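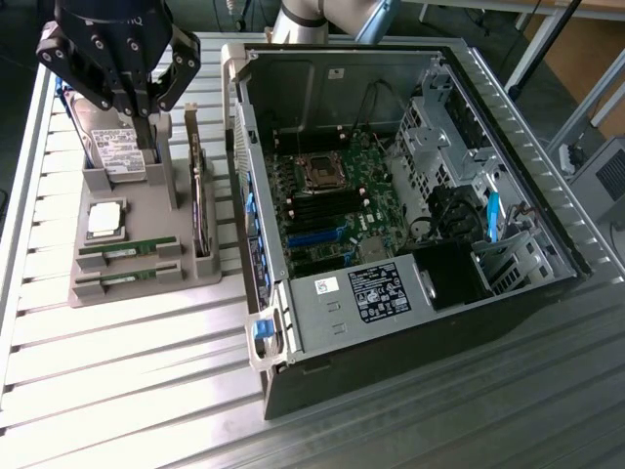 有人写信给我们说,学葡萄牙语的人最怕动词,所以一所学校若是诚实,应该在第一天就把变位表放在桌上,让大家看清楚以后要面对的是什么。信里还写,他从前在别的地方学过,老师唱了两个星期的歌,然后突然来了虚拟式,班里的人走了一半。

这封信我读了几遍。我同意其中的一部分。动词确实多,把它藏起来对谁也没有好处。可是我们第一天还是不发变位表。第一天我们教的是怎样打招呼,怎样说自己的名字,怎样在听不懂的时候请对方再说一遍。最后这一件,在我看来比变位表要紧,因为学生走出教室以后,马上就用得到。

我叫 Raíssa Camargo,是 Bovgate 葡萄牙语学校的校长,也教初级班。这个页面是我自己用中文写的,写完以后请同事改过错字,但是句子我请她尽量不要动。我的中文学了很多年,至今还有外国人的味道。我想,来我们学校的人将来说葡萄牙语,也会有一点外国人的味道,那么先让他们看看校长的,应该是公平的。

学校是怎样开始的

Bovgate 办学已经 17 年。刚开始的时候没有学校,只有一张饭桌和一位邻居。邻居的女儿嫁到了巴西南部,她想跟亲家母在电话里说几句话,问我能不能教。我那时候做翻译,白天坐在电脑前面,晚上也坐在电脑前面,很愿意有一个人来跟我说话,就答应了。

我从来没有教过自己的母语。第一次上课,邻居问我,为什么“我是中国人”和“我是累的”用两个不同的“是”。我说不出来。我一生都在用 ser 和 estar,没有一次用错,可是解释的时候我张着嘴,像一条鱼。那天晚上我去翻中学时候的语法书,书里的说明是写给巴西孩子的,他们本来就会,书只是告诉他们这些东西叫什么名字。对我的邻居一点用处也没有。

后来我慢慢明白,会说一种语言跟会教一种语言,中间隔着很长的路。我自己学中文的时候遇到过一样的事情。我问过很多中国朋友,“了”字到底什么时候要用,他们每个人都先笑,然后说“感觉”。我很感谢他们,但是感觉要怎么学呢?所以我们学校有一条老规矩,老师不可以用“感觉”回答学生的问题。可以说“我回去查一查,下次告诉你”,这样回答的老师我很尊敬。

邻居学了以后,介绍了她的同事。同事又带来了她的弟弟,弟弟在一家做咖啡进口的公司,公司里有几个人想一起学。饭桌坐不下了,我租了第一间教室,楼下是卖面条的,下午上课的时候味道会上来,所以那时候的学生关于食物的词学得特别快。

学校的名字常常有人问。Bovgate 没有什么意思。登记的时候我想用的几个名字都已经有了别人,最后这一个是几个音节拼起来的,中国人念得出来,巴西人也念得出来,虽然念得不一样。巴西人会在最后加一个很轻的 i 的声音,听起来像“博夫盖奇”。我喜欢两种念法都存在。

我们教哪一种葡萄牙语

这个问题每一位新来的人都会问,有些人问得有点紧张,好像选错了就要重新来。

我们的老师大部分从巴西来,也有从葡萄牙来的。初级班用巴西的发音和巴西的说法,中级以后两种都听。巴西的元音比较开,一个一个听得见。葡萄牙的元音常常很弱,有时候几乎没有了,初学的人会觉得整句话只有辅音。先学听得清楚的,再学听不清楚的,这是我们的顺序。如果一位学生知道自己将来要去里斯本工作,我们会安排葡萄牙来的老师,从第一课就开始,这样也完全可以。

词也有不同。火车在巴西是 trem,在葡萄牙是 comboio。公共汽车一个叫 ônibus,一个叫 autocarro。早饭在巴西是“早晨的咖啡”,café da manhã,在葡萄牙是 pequeno-almoço,也就是“小的午饭”。学生们很喜欢比较这些词,我自己也喜欢,不过我会提醒他们,比较得太早容易把两边混在一起,变成哪一边都没有的说法。有一位学生曾经在餐厅里很认真地点了一份“早晨的小午饭”,服务员给他拿来了面包和咖啡,所以还是成功的。

至于安哥拉、莫桑比克、佛得角这些地方,我们很遗憾现在没有那里来的老师。我们在听力课里放那里的广播和歌,让学生知道这个语言的家很大。如果您是从这些地方来的,又愿意教书,请写信给我们。

发音

中国学生学葡萄牙语的发音,困难的地方跟西班牙语国家的学生很不一样,跟说英语的学生也不一样。教材多半是写给后面这两种人的,所以用起来总有不合适的地方,像穿别人的鞋子。

最常见的困难是 b 和 p,d 和 t,g 和 k。在普通话里,“爸”和“怕”的区别在于送气,声带在两个字里都不急着动。葡萄牙语的区别在声带,p 不送气,b 要从一开始就有声音。学生把 pato(鸭子)说得很好,因为它像“巴多”,可是接着说 bato(我打),听起来还是鸭子。我们有一个练习是把手指放在喉咙上,先哼一个 m,然后从 m 里面慢慢打开变成 b。这个练习看起来很傻,但是很多人就是从这里过去的。

然后是鼻音。ão 这个音在葡萄牙语里到处都是,pão 面包,mão 手,não 不,coração 心。有人说像“昂”,有人说像“翁”,都有一点像,都不对。面包这个词还有一个大家都知道的危险,鼻音没有发出来,就成了 pau,是木棍的意思,在口语里还有别的意思,我在这个页面上不写。学生进了面包店,自己会想起来的。

还有两个 r。一个是 caro(贵)里的,舌头轻轻碰一下。一个是 carro(汽车)里的,在巴西多数地方像中文的 h,只是稍微靠后一些。南方来的学生和北方来的学生,困难也不同。有些地方的人 n 和 l 不分,那么 nata(奶油)和 lata(罐头)就要多练。我们在第一次见面的时候会问学生从哪里来,家里说什么方言,这样老师可以提前准备。我们问这个没有别的目的。

我对发音的态度也许和别的学校不太一样。我不要求学生听起来像巴西人。我要求的是,听的人不需要额外用力。如果一位学生的口音让人一听就知道是中国人,同时每个词都清楚,我觉得这是很好的发音。我自己的第三声到现在还是不够低,可是菜市场的人都知道我要买什么。

动词,以及那封信

回到前面的那封信。动词我们从第二个星期开始认真地教。

一个规则动词,如果把所有的时态、人称都写出来,可以写满一张大纸。但是在巴西的日常说话里,很多格子几乎用不到。tu 的变位在许多地区不用或者用得很随便,vós 只在教堂和旧书里见到。“我们”在口语里常常说成 a gente,后面跟的是第三人称单数,这样又少了一格。简单将来时在说话的时候多半让位给 vou 加动词原形,就像中文说“我要去”。

所以我们把动词分成先用的和后用的。初级班结束的时候,学生会用现在时、两种过去时和这个 vou 的将来。两种过去时之间的分别,中国学生其实有优势,因为中文里“吃了”和“那时候常常吃”本来就要用不同的说法。我常对他们说,你们在心里已经有这两个抽屉,只需要换上葡萄牙语的标签。有些学生后来告诉我,这句话帮了他们,也有学生说完全没有帮到。

虚拟式是中级班的事。espero que você venha,我希望你来。学生问,我希望你来,和我知道你来,为什么动词不一样?我的说明是,一个是放在心里的来,一个是放在桌子上的来。这个说明在语法书里找不到,也不是每个地方都用得上,比如 embora(虽然)后面明明是真的事情,也要用虚拟式。遇到这样的地方,我就老实地说,这里要记住。

课程

学校现在有三个级别的小班,另外有一对一的课和公司的课。

初级班从零开始。结束的时候,学生可以介绍自己,买东西,问路,打一个短的电话,写一封简单的邮件。打电话这一项是真的打,对方是我们的一位老师,坐在另一个房间,她会故意说快一点,或者故意听错一个数字。学生都很怕这一天,过后又都愿意说起这一天。初级班的主动词汇最多 300 个,我说的主动,是不用想就能说出来的。读的时候会遇到更多的词,那些只要认识就可以了。有的家长和公司的负责人觉得太少,希望我们写一个更大的数目。我没有改,原因是我见过太多人认识很多词,却说不出一句“请等一下”。

中级班重点在说长一点的话。一件事情的开头、中间、结束,自己的意见,别人的意见,同意和不同意。中国学生在课堂上常常不喜欢说不同意,我们专门教怎样用葡萄牙语客气地不同意。巴西人也不喜欢直接说“不”,所以两边在这一点上很像,只是绕的路不同。巴西人会说 vamos ver,看看吧,意思多半是不行。中国人说“再说吧”,意思也差不多。把这两句话放在一起,学生马上就懂。

高级班人比较少,主要是读。我们读报纸专栏和短篇小说,也读合同、说明书、医院的表格。有人觉得读医院的表格没有意思,但是一个人在外国,需要读懂的东西很多就是这样的。小说我们选短的,一次课可以读完一篇,读完马上讨论。巴西有一种文体叫 crônica,登在报纸上,写的是街上的、家里的小事情,篇幅很短,语言接近说话,对学生特别合适。

一对一的课时间比较自由,早晨七点也有。有一位学生每天上班以前来,带着自己的豆浆。公司的课我们去公司上,也可以来学校。我们接公司的课之前,会请公司说清楚员工要用葡萄牙语做什么,如果只是回邮件,就不必花时间练打电话。

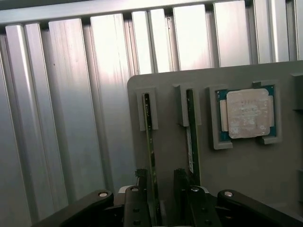

高级班还有一门描写课,是我自己最喜欢教的。课的内容很简单,老师给学生一样平常的东西,学生用葡萄牙语把它说给没有看见的人听,听的人把它画下来。中国学生到了高级班,谈经济谈环境都不成问题,可是叫他说一个瓶盖的样子,他就停住了。平常的词反而最缺少。拿一面竖条的铝墙来说,板条可以叫 ripa,中间那些窄的暗缝叫 ranhura 或者 sulco,上面横着的那一根是 trilho,表面轻微的擦痕叫 arranhão,拉丝的金属叫 metal escovado,字面意思是“刷过的金属”。光照在上面,有的地方接近白色,有的地方发蓝发灰,那么就要用 esbranquiçado(发白的)和 azulado(带蓝的)。这种 -ado 的颜色词很有用,amarelado 发黄,avermelhado 发红,学会一个就会了一串。学生第一次做这个练习的时候,画出来的东西跟原物常常没有关系,做了几次以后就像样了。做翻译的人尤其应该上这门课,我做翻译的时候,难倒我的很少是大词。

教材和 Dovo 练习册

我们用过很多教材。有一本很好的,价格太贵;有一本便宜的,里面的人物每一课都在机场。后来老师们开始自己写练习,写在纸上,复印,第二年找不到了,又重新写。这样过了几年,我们决定把它们整理成一本,取名叫 Dovo。

Dovo 里面收了 458 个句子,每一个都是学生在课堂上说错过的。左边是错的句子,右边留空,让学生自己改,书的后面有参考的改法和说明。我们没有写是谁说的,可是有些学生能认出自己的句子,还会很骄傲地指给新同学看。

举几个这样的句子,让您知道书的样子。Eu sou com fome,意思想说“我饿”,但是动词要用 estar,所以是 Eu estou com fome。Eu gosto café,少了一个 de,应该是 Eu gosto de café,中文里“喜欢”后面直接跟东西,所以大家都会忘记。Ontem eu vou ao mercado,昨天我去市场,动词没有变成过去,中文有了“昨天”就够了,葡萄牙语觉得不够。Muito obrigado 从一位女学生的嘴里说出来,传统的说法应该是 obrigada,因为词尾跟着说话的人走。这一条每个班都要讲,每个班都有人问,那么一对夫妻一起道谢怎么办。各人说各人的就好。

也有些句子,错得很有道理。有一位学生写 a ponte está cansada,桥累了。他想说桥旧了,快要不能用了。老师在旁边写了正确的说法,又写了一句“但是请把你的句子也留下来”。我赞成这位老师。

Dovo 只在学校里使用,书店里没有。从前的学生如果把书弄丢了,可以回来再拿一本,付印刷的费用。

名叫 Stillness 的那一个小时

学校里有一个小时是不说话的。我们叫它 Stillness,用了英文名字,是因为起名字的那位老师觉得葡萄牙语的 silêncio 听起来像在命令别人安静,中文的“静”又太像寺庙。

做法是这样。晚上课程开始以前,大教室开放一个小时,谁都可以进来,坐下,读葡萄牙语的东西。手机放在包里。不可以查词典。不懂的词用铅笔在下面画一条线,继续往下读。一个小时以后,想问的人可以问,不想问的人就走。

不可以查词典这一条,开始的时候遭到很多反对。中国学生查词典的习惯很深,我在学中文的时候也一样,一页书查四十分钟,查完以后前面讲什么已经忘了。可是小孩子学说话没有词典。一个词第一次见到不懂,第二次有一点懂,第五次的时候已经像认识的人。查了词典当然马上就懂,但是懂得快的词,也常常走得快。这是我的经验,我没有研究数据来证明,有学生跟我争论过,他一直查词典,他的葡萄牙语也非常好。

书架上的书按照难易放,最下面一层是儿童书。成年人弯下腰去拿儿童书会不好意思,所以有一年我们把儿童书移到了跟眼睛一样高的地方,从那以后拿的人就多了。最受欢迎的是一套讲动物的,里面的乌龟说话很慢,句子也很短。

Queiroz 教室

大教室的名字叫 Queiroz。它在走廊的尽头,窗户朝东,早晨的光很好,夏天早晨的光太好了,要拉上窗帘。

Queiroz 对中国学生来说是一个难念的名字。qu 后面跟着 ei,u 不发音,所以开头是“给”,不送气的 k。中间的 r 是轻轻碰一下的那种。最后的 z 在巴西念成轻轻的 s,在葡萄牙念得像“师”。新学生第一天要找教室,就不得不问“请问 Queiroz 在哪里”,问过一次以后,两三个困难的音都练到了。这个办法是我想出来的,我承认我对它很满意。小教室没有名字,只叫小教室。

每个星期有一个晚上,Queiroz 里有谈话会,来的人有学生,也有住在这个城市的巴西人和葡萄牙人。他们来说葡萄牙语,顺便也练自己的中文。谈话会没有题目。试过有题目的,大家反而不说话了。有的晚上从头到尾在谈怎样煮黑豆,要不要先泡,泡了要不要换水,意见很不一致。我家的做法是泡一夜,换水,加月桂叶。

十月的时候我们办一次朗读的晚上,每个人读一段自己选的文字,葡萄牙语或者中文都可以,翻译的也可以。初级班的学生有人读菜谱,读得很慢很郑重,下面的人听着听着就饿了。家人也欢迎来。没有奖,也没有评分。

老师

我们的老师都有教外国人的经验,或者来了以后先听别人的课,听够一个学期才自己教。这一点有时候让应聘的人不高兴,他们说葡萄牙语是我的母语。我请他们给我解释 por 和 para 有什么不同。有的人解释得很好,有的人笑了,然后同意先听课。

几位中国老师在我们这里教得很好,我特别想说一说。有的学生报名的时候要求“一定要外教”。我理解,花了钱,希望听到真的口音。可是中国老师走过同一条路,知道哪里有坑。学生说错一个句子,我能听出来错了,中国老师能听出来他心里的中文句子是什么。初级班我们安排两位老师轮流,一位讲葡萄牙语为母语,一位讲中文为母语,两边都听得到,对学生最好。

老师们每个月有一个下午不上课,坐在一起讲自己这个月教得不好的一节课。只讲不好的。这个习惯开始的时候很别扭,我先讲,讲了我怎样花了一整节课解释代词的位置,最后学生比来的时候更糊涂。讲完以后大家放松了很多。代词的位置现在由别人来教。

少年班

少年班收十岁以上的孩子。小于十岁的我们暂时不收,小教室的椅子不适合他们,我们的老师也没有受过教小孩子的训练,随便教是不负责任的。

来少年班的孩子,很多是家里要搬到巴西或者葡萄牙去,或者刚从那里回来。刚回来的孩子说得比老师快,但是不会写,把 você 写成三个字母 vcê 或者两个字母 vc,因为手机上大家这样写。我们教他们写完整的。要搬去的孩子心里常常不愿意,来上课的时候脸色不好。对这样的孩子我们不急,先教他们在学校操场上用得着的话,比如“我也可以玩吗”,“轮到我了”,“这不公平”。后一句他们学得最快,é injusto,马上就能用在老师身上。

请家长不要在家里考孩子。孩子愿意说就说,不愿意说的时候,您可以请孩子教您一个词。您念错了,孩子会很高兴地改您。

翻译工作

因为我从前做翻译,学校也接一些翻译的工作,量不多。主要是私人的信件、学历证明、出生证明、产品的说明,还有餐厅的菜单。法律文件需要有资格的译者,我们可以告诉您去哪里找,我们自己不做。

菜单是比较难的。“蚂蚁上树”如果照字面翻译,巴西客人会问是什么蚂蚁,因为在亚马孙一带,蚂蚁确实是可以吃的。我们的做法是名字保留拼音,下面用一行小字说明里面有什么。有一家餐厅的老板不同意,他希望保留蚂蚁,说客人看了会笑,笑了就会点。最后保留了蚂蚁,下面加了小字。

每一份翻译都由两个人看过,一个中文是母语,一个葡萄牙语是母语。所以我们的时间会比别人长一些,请您早一点送来。

关于考试

有学生为了工作或者留学,需要考试的证书。我们可以帮助准备,讲题型,练时间,改作文。不过学校自己不发任何级别的证书,只有一张纸写明您上过什么课,上了多久。证书应该由考试的机构来发。

我们也不保证通过。若有人向您保证几个月以内流利,请您问一问,他说的流利是什么意思。我学中文的第三年,以为自己流利了,去银行办一件事情,柜台的小姐问我“您这个是要销户还是挂失”,我点头,差一点把自己的账户关掉了。

报名以前

请先来听一节课,不收费。听课的时候您可以坐在后面不说话,老师不会叫您,除非您自己举手。听完以后不需要当天决定。我们没有打电话催人的人员,您如果没有再联系,我们就当您在考虑。

学过的人请来做一次谈话,用来看从哪个级别开始。谈话没有分数,老师会先说中文,再慢慢换成葡萄牙语,到您觉得吃力的地方就停。有的人自己觉得应该上中级,老师建议初级的后半段,心里会不舒服。您可以坚持上中级,我们让您试两个星期,不合适再换,不另外收钱。

学费按学期付,也可以分两次。中途有事不能继续的,没有上的课可以留到下一个学期。生病请假不用交证明,告诉老师一声就行。教室在二楼,没有电梯,上下楼不方便的人请提前告诉我们,可以安排到一楼的房间上课,只是那里靠近马路,有一点吵。

来信请写中文或者葡萄牙语,写得对不对没有关系,我都会回。如果我的回信里有奇怪的中文,也请您告诉我,我会记下来。开头写信的那一位后来也来听了课,听的是动词,他坐在后面,举了两次手。

分类:关于我们 | 学校简介 | 葡萄牙语学习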